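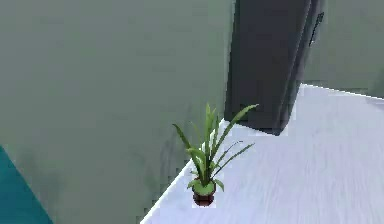 Credit union merged into a bigger bank, now my savings rate dropped. Do I have to stay put?

Posted by quietledger in Savings and Checking

Hi all, long-time reader, first time asking anything. I've had my savings at Prevstead for years (it was my first account out of school, so I'm a bit sentimental about it). Back in April they got folded into Verhoeven, and we all got a thick packet in the mail that I admit I skimmed over breakfast and stuck in a drawer.

Well, I finally looked at my statement properly and the rate on my regular savings is way lower than it used to be. I also have a certificate there that still has 58 days left on it, and I can't tell if that one changed too. The statement shows it under a new product name and I don't recognize any of the numbers next to it. There's also a new monthly fee of 3 dollars that I never used to pay!

I called and was on hold forever, then got a very nice person who told me to "refer to the packet." So — can they just change all this? And if I want to move the savings part somewhere else, do I have to wait until the certificate is done? I've got direct deposit and my electric bill hooked up to the checking there, so I'm nervous about breaking something.

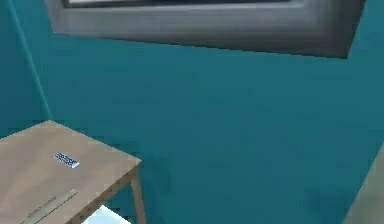
The TV wall in the den

marlowe_pine
Member, 698 posts

I went through one of these a few years back so I'll share what I learned, but read your own packet because they're all a little different.

Regular savings rates can move whenever the bank feels like it, pretty much. That's true with or without a merger. The certificate is a different animal. In my case the new bank kept the old rate and the old end date until it matured, and only after that did it roll into their own version, at a rate I didn't love. Look in your packet for the word "maturity" and see how many days you get after that date to pull the money out with no penalty. Mine was short, and I came very close to missing it. Put the date on your phone right now, before you finish reading this!

You shouldn't have to wait to move the savings, they're separate accounts. I opened the new one first, sent over a small amount to test it, and once that showed up I moved the rest. I left the old checking open with a few hundred bucks in it for two full billing cycles so nothing bounced. Direct deposit took longer to switch than I figured it would (payroll wanted a form, then a different form).

About the fee: ask what balance makes it go away. At a lot of places there's a minimum, and if you drain the savings you could drop under it and start paying on the checking side too. Check that first.

dimebank_dot
New here

just leave, banks are all the same. I use Hakarora and it's fine, the app is ok

tallgrass77
Member, 369 posts

Agree with marlowe on nearly everything. One thing I'd add is to download your old statements before you close anything. When I left Dirnerex my online login quit working the same afternoon, and I needed interest figures for my taxes. I did get them eventually, by mail, after two phone calls and a lot of sighing.

Also, if you get stuck on hold again, try walking into a branch around mid-morning. I asked them to print the terms for my exact account and they did it on the spot — much easier to read than the big packet, which covered every account they'd ever offered. While you're there, have them tell you what happens to the certificate if you do nothing, and get that in writing.

quietledger

Thank you both, this helps a ton. Found the packet (under the takeout menus) and it says the certificate keeps its old rate until it matures, so that's one worry gone. Still can't find the part about the fee. I'm going to try the branch and ask about the minimum before I move anything.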